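Changeover Housekeeper, Homine Holiday Cottages, Sowerby

We need a part-time housekeeper for our holiday lets from September. There are seven properties, all within walking distance of each other, and the largest sleeps 12.
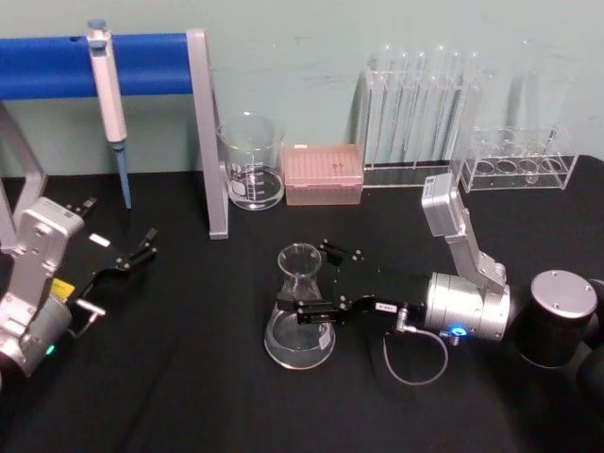 The work is cleaning, bed making and restocking between guests, usually from 10am until 4pm. You will also check the hot tubs – test strips and a record sheet. Training is given. You need your own transport, and experience in hotels or lets is useful.

Pay is monthly, with a £300 bonus after your first full season. Two references are required. 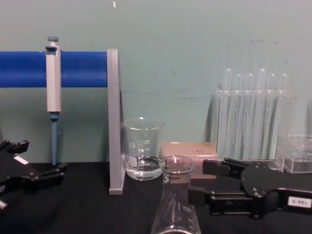 Bench with blue-barred pipette rack

To apply, send a short letter to Beverley Haslam at Homine, saying which days you can work.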